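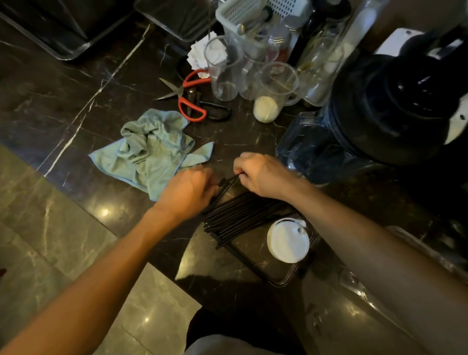 So I spent most of July arguing with Subira Mollel about straws. We're writing the house rules for recording kitchen tasks at Irnden, the sort of clips a robot will learn from later, and my first draft ran to 11 pages (sorry, Subira!). She got it down to two.

The rule I fought for hardest: leave the counter as you find it. Scissors, cloth, blender, spoons, the lot. We had 1,706 clips from the Fuleddale kitchen and nearly 200 were on a bare worktop -- lovely to watch, but who works like that?

Second one, use both hands if you normally would. Black straws in a clear tray are fiddly, and I'd much sooner have a slow, honest go at them than a tidy performance.

We're still stuck on open scissors. I say blades shut before you start, she says that's a safety rule and belongs on the other sheet. Brultmont puts it on both, so I'm going with that for now.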